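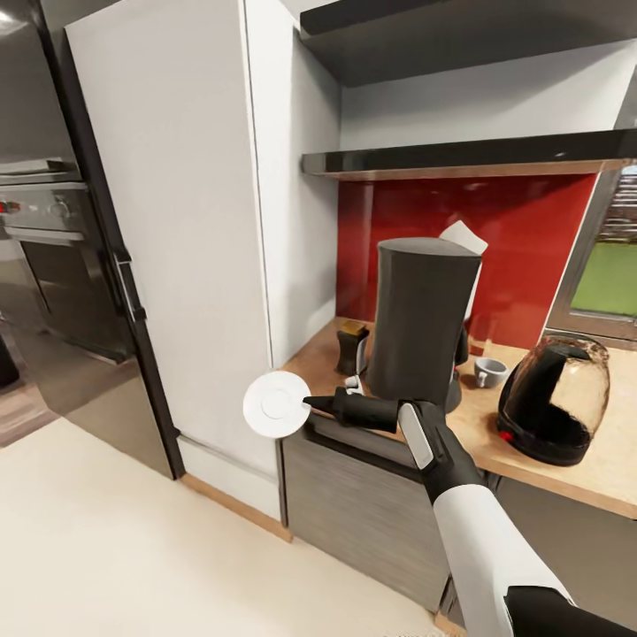 Moving a Checking Account to Another Bank

Open the new account first and leave the old one running. Print the last statement and mark every automatic payment and deposit.

Give your employer the new routing and account numbers. Wait for one full paycheck to arrive before changing any bills.

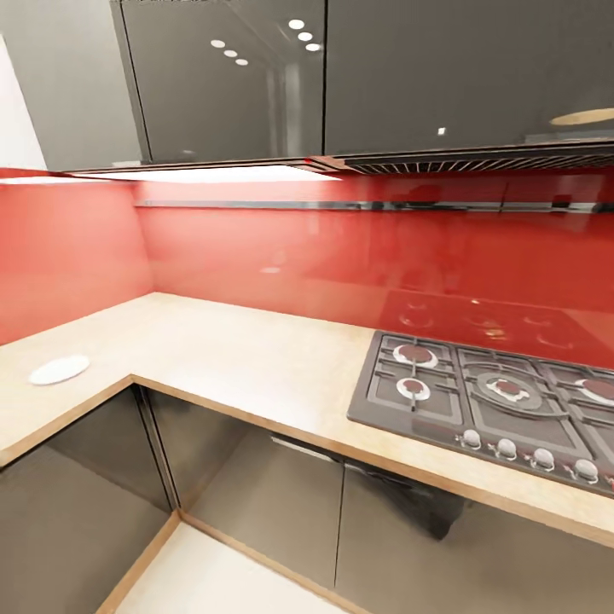
Image: Matěj Skála / Binmont

Next, list the checks that have not cleared. If the balance is $2,761 and open checks total $1,520, leave at least the $1,520 in place — more if the bank charges a fee below a set minimum.

When all items have cleared, transfer the rest and ask for closure in writing. Keep the closing letter with your tax papers.

Contact | © 2018 Binmont | Back to top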